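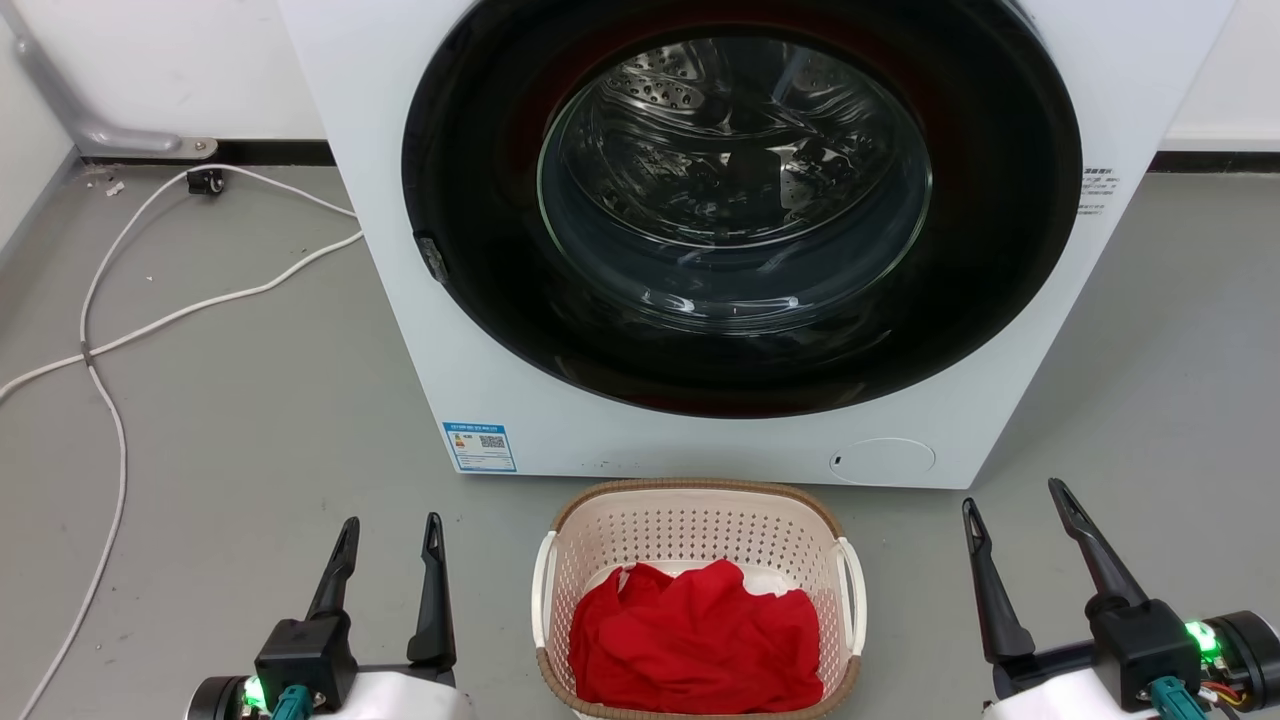 Laundry gets called one chore. For a machine it is nearer 11, and they fail in different ways. A thread on where I think we are at the end of 2019, written mostly for people who buy equipment and keep being told it is solved.

1/ Start with the basket. Perforated plastic walls, a raised rim, a handle on each side. A person picks that up without looking. A two-fingered gripper has to choose between the handle, the rim and the cloth, and each needs a different approach angle and a different closing force.

2/ The handles are the obvious choice and often a poor one. Light plastic baskets flex. Lift by both handles and the walls bow, the load shifts, and the wrist sees a torque it was not told to expect. With two arms you can correct for it. With one you mostly drag.

3/ So most people leave the basket on the floor in front of the machine and move the cloth. Sensible. It also moves the whole difficulty into the grasp.

4/ Cloth has no fixed shape, so there is no model to match it against. A crumpled red heap in a pale basket is at least easy to find by colour. What you cannot tell from above is whether it is one item or three, or which peak belongs to which.

5/ The usual method is to pick the highest fold, pinch, lift and see. It works more often than it deserves to. When I ran it on mixed cottons in September, 28 of 30 pinches came up with something. Fewer came up with exactly one thing.

6/ Getting exactly one thing does not matter for loading a washer. It matters a great deal for folding. Anyone quoting you a grasp success rate should say which of the two they mean.

7/ Next, the door. A big glossy black door on a front loader is a nuisance for depth cameras. Infrared patterns bounce off it or pass through the glass, and you get a hole in the depth map where the most important object in the room should be. The steel drum behind the glass is no better.

8/ Fixes, in the order I would try them: learn the door position once and store it, use the flat white panel around it as the reference, touch off against the rim. Matt tape on the rim also works, if the owner of the machine will put up with it.

9/ Opening it takes a pull to release the latch and then a swing along an arc. Stiff position control is the wrong tool. If your hinge estimate is 2 cm out, the arm and the hinge will argue and the hinge may lose. Use compliance, or force control if you have it.

10/ Loading is where sleeves and straps catch. Half the item is in the drum, the other half is hanging over the seal, and the gripper has already let go. A person pushes it in with a flat hand. Two narrow fingers poke at it. I have not seen a good general answer, only a lot of second pushes.

11/ Things left out of most quotes: detergent, pockets, the odd sock on the floor, cables on the floor if the robot has wheels, checking care labels, noticing that something red is about to go in with the whites.

Commercial laundries are a different matter. Olunside has had towel feeders for years. Flat goods, one size, one task, a person at the infeed to shake them loose. That is automation that pays, and it has very little to do with the basket at home.

Tokell and the Plondstead people are both working on the household version. Their clips are good. I would ask both for an uncut hour, with a load somebody else packed – and a count of how often a hand came in to help.

The Ignacio controller question again, as I get it weekly: yes, it does compliance well enough for the door. No, it will not help you with the sleeves.

My present answer to "can it do the washing yet" is that it can load a machine it knows, from a basket in a known place, slowly, with someone within reach of the stop button. Pricing it as anything more is premature.

Folding is a separate thread. I will do it when I have numbers for shirts.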